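**Panel Familiarization Report – C. Ellwood, 12 September 2025**

Our task was to learn the front of one control cabinet well enough to explain it to somebody else. I had expected 13 pages of Ackroyd course notes to cover it. They cover a different cabinet, with tidier labels.

I started with the left door, the power side, which is the friendlier of the two. The right door has the push buttons and selector switches packed in much more closely, and I put it off until after lunch.

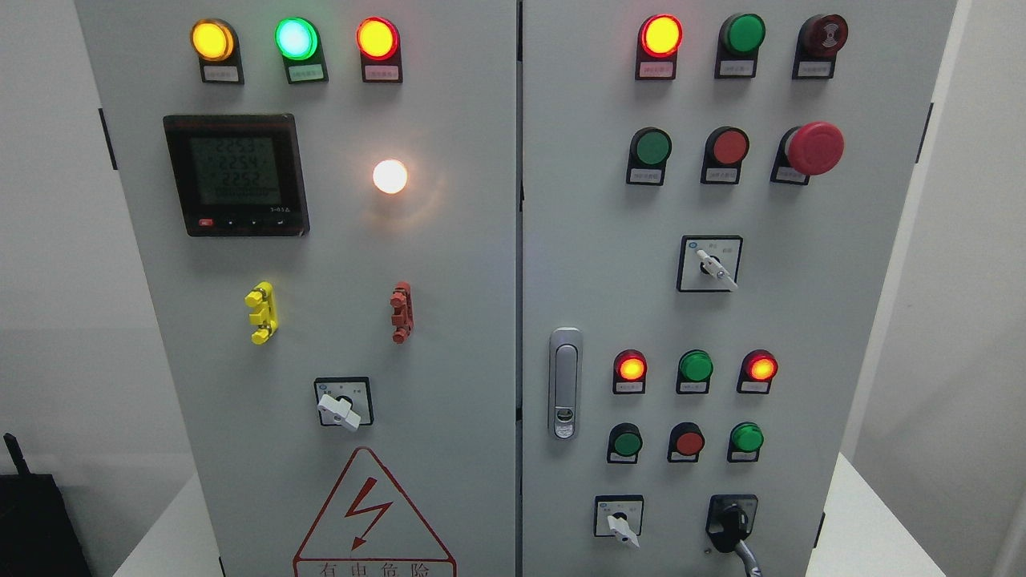

*Fig. 1. Cabinet doors, with the power-monitoring section on the left.*

The three lamps at the top of the left door are yellow, green and red-orange, and all three were lit. I took these to be one per phase. The meter under the yellow lamp read 2253, 2254 and 2252, with zeros along the bottom row. If those are phase voltages, there is a decimal point I owe the reader, and my first draft claimed over two thousand volts. My lab partner enjoyed that draft.

The rotary switch lower down has position markings so small that I copied them wrong twice. The warning triangle with the lightning bolt needed no notes.

Still to do: finish the table for the right door, redraw the layout sketch at a readable size, and ask which page of the Maveck manual applies. It has 108.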